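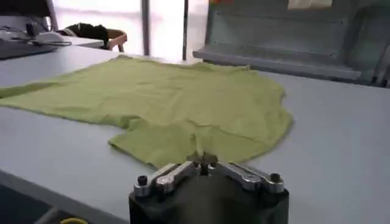 Praktikum Handhabungstechnik, Versuch 7: Zweiarmzelle für Textilien einrichten und pflegen
Betreuung: Archana Bhatia, Norbert Gál
Stand: 19. Okt. 2023

1. Ausgangslage

Die Zelle besteht aus zwei Armen an einem gemeinsamen Tisch, je einer Kamera am Handgelenk und einer Kopfkamera. Bearbeitet werden biegeschlappe Teile, in diesem Versuch T-Shirts. Die Anlage läuft unter dem Projektnamen Furkside. Alle Gruppen arbeiten mit demselben Parametersatz (Nr. 622). Wer Werte ändert, legt eine Kopie an und trägt das eigene Kürzel ein.

Voraussetzung ist die Sicherheitsunterweisung aus Versuch 1. Ohne Unterschrift im Zellenbuch wird nicht eingeschaltet.

2. Sichtprüfung vor dem Einschalten

Tischfläche abwischen, Fussel aus den Gelenken der Greiferfinger mit dem Pinsel entfernen. Keine Druckluft verwenden, sie treibt die Fasern in die Lager.

Schrauben an den Fingergelenken mit dem Sechskantschlüssel auf festen Sitz prüfen. Eine lose Schraube wird gemeldet und erst nach Rücksprache nachgezogen.

Kabel am Unterarm von Hand verfolgen. Die Schlaufe muss so lang sein, dass sie bei voller Drehung des Handgelenks nicht spannt, und so kurz, dass sie nicht über die Tischkante schleift.

Fingerspitzen auf Grate prüfen. Dazu ein Stück Stoffrest durch die geschlossenen Finger ziehen. Bleibt ein Faden hängen, Spitze tauschen.

3. Referenzlage und Nullpunkt

Beide Arme in die Grundstellung fahren, Geschwindigkeit 17 Prozent. Danach den linken Arm an die Marke A, den rechten an die Marke B. Die Abweichung wird im Protokoll notiert, auch wenn sie null ist. Der Sollabstand der Marken beträgt 622 mm.

Der häufigste Fehler in den letzten Semestern war ein Nullpunkt, der vor dem Wechsel der Fingerspitzen aufgenommen wurde. Nach jedem Wechsel muss er neu gesetzt werden – auch bei baugleichen Spitzen.

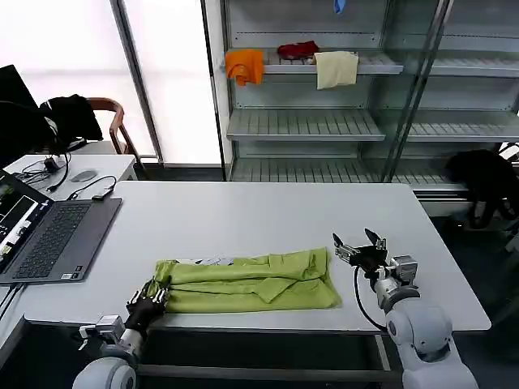 Abb. 1: Längs gefaltetes Teil zwischen den beiden Armen, rechter Greifer geöffnet.

4. Greifhöhe einstellen

Das Teil wird längs gefaltet und quer vor die Arme gelegt. Durch die Lagen ist die Dicke über die Länge nicht konstant. Die Greifhöhe wird deshalb an jedem Ende einzeln bestimmt:

a) Greifer öffnen und über das Ende fahren.
b) In kleinen Schritten absenken, bis die Spitzen den Stoff berühren.
c) Wert ablesen, Greifer schließen, leicht anheben.
d) Rutscht eine Lage heraus, tiefer ansetzen und wiederholen.

Der jeweils andere Arm wartet mit geöffnetem Greifer neben dem Teil. Er darf nicht auf dem Stoff aufliegen, sonst wird die Zugkraft falsch gemessen.

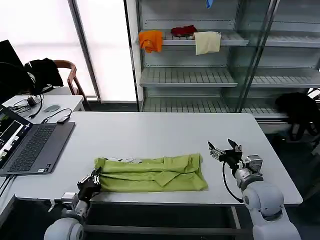 Abb. 2: Linker Greifer am Ende des Teils, rechter Greifer geöffnet über dem Tisch.

5. Wartung

Zählerstand der Greifzyklen bei jedem Termin ablesen. Im Februar waren nach einem Dauerlauf von fast 123 Stunden die Gelenkbolzen links merklich ausgeschlagen. Ersatzbolzen liegen in der Schublade unter dem Schaltschrank, Ausgabe durch Umesh Vishwakarma. Gefettet wird sparsam, überschüssiges Fett landet auf dem Stoff.

6. Abgabe

Protokoll mit Nullpunktabweichung, Greifhöhen für beide Enden und Zählerstand als eine PDF-Datei an Jyoti Gautam. Pro Gruppe genügt ein Exemplar.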